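Recording wire-winding demos you won't have to throw away
Moushumi Sultana, Jul 7, 2025

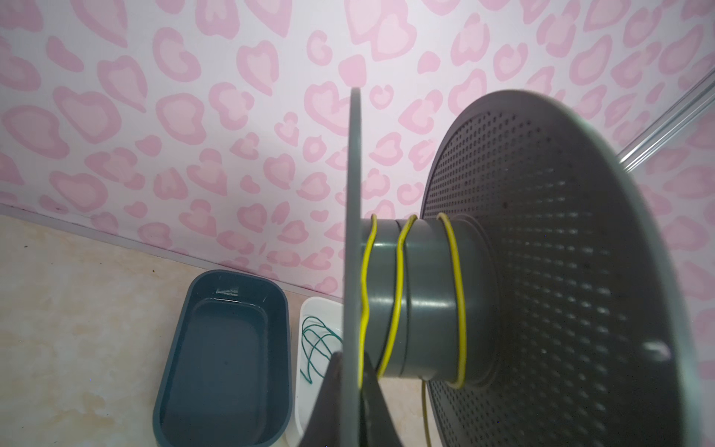
Before you start

I'm going to assume you already have an arm, a wrist camera and a recorder that saves both streams on the same clock. I'm also going to assume somebody sold you on the idea that more demos fix everything. I don't believe it. Our first set for the Leltetti project had 232 episodes of winding wire on a spool, and the policy trained on it was worse than the one trained on the 17 I had picked out by hand. Make of that what you like. I wouldn't call it proof, but I stopped recording in bulk.

Step 1. Write down what counts as done

Ours says: three loops on the hub, no loop riding up over a flange, tail hanging free. Loose loops are allowed. If you want tight ones, say so now, because two operators will disagree about "tight" and the model will learn the argument.

Step 2. Check what the wrist camera can see

Close the gripper on a flange and look at the live view. Held edge-on, a flange is a thin band and the hub shows behind it. Tip it a little the wrong way and you lose the barrel, which is the part you care about. Do this with your darkest spool. A dark finger on a dark gray flange is hard to tell apart, and I don't trust the auto exposure to sort it out.

Yellow wire on a gray hub reads well. Dark green wire is another story. Record some of it anyway if you plan to use it later, and don't let anyone promise you that color augmentation will cover the difference.

Step 3. Leave the background alone, within reason

The Luredis guide tells you to hang a plain sheet. I tried it. The policy then fell apart the first time it saw a patterned wall. Busy wallpaper is fine. Move the base every so often so the pattern isn't always in the same spot.

Step 4. Record slowly

Start each episode with the spool already gripped. Wind, pause, stop the recording. If you fumble and recover, keep it and tag it "recovery." If you fumble and give up, tag it "fail" and keep that too, in its own folder.

Step 5. Watch them

All of them, at normal speed. The Troslow viewer has a quality score in the corner; ours gave high marks to an episode where the wire never touched the hub. Turn it off.

Step 6. Train early

Train on a small batch before you record a big one. If it can't manage one loop, go back to Step 2. Going up to 200 episodes of the same bad view won't help you.

Next page: splitting the set by spool type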